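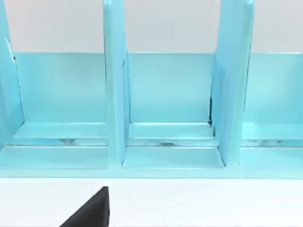
Source: Feturel Collectors' Wiki, media archive

Olszewski is a character in the animated adventure series Virero and in the range of action figures based on it. He is introduced as the harbourmaster of Trosto, a walled port city, and becomes one of the main opponents of the series' heroes in its second season. The character appears in 11 episodes and in all 6 issues of the comic that continues the story.

Character history

Olszewski begins the series as a loyal officer of the city. He controls the harbour gates and keeps the tide ledger, a book that records every ship allowed to enter Trosto. When the city council orders the gates closed to refugees from the outer islands, he obeys, and his brother's ship is lost in the storm that follows. He then steals the ledger and leaves the city.

In the second season he returns under the name of the Grey Pilot, wearing a diver's helmet and a long oilskin coat. His aim is to force the gates open for good, which would flood the lower quarter. The heroes share his anger at the council but oppose his methods, and the season ends with his capture at the lighthouse.

The comic is set one year later. Olszewski is released to guide a rescue fleet through the reefs, and the final issue leaves him in command of a small ship outside the city's authority. His brother's fate is left open.

Action figures

Feturel has released two figures of the character. The first, in his harbourmaster's uniform, has a cloth cape and a removable cap. The second depicts the Grey Pilot and is based on the artwork of the comic - the coat is darker than in the series and the helmet has a single round window. It comes with the ledger, a boat hook and two pairs of hands.

A variant of the second figure, with an unmasked head and a burn scar on the left cheek, was limited to 700 pieces and sold only by mail order. The packaging carries the number 56, which marks its place in the full Virero line.

See also
Virero (comic)
Trosto
List of Virero action figures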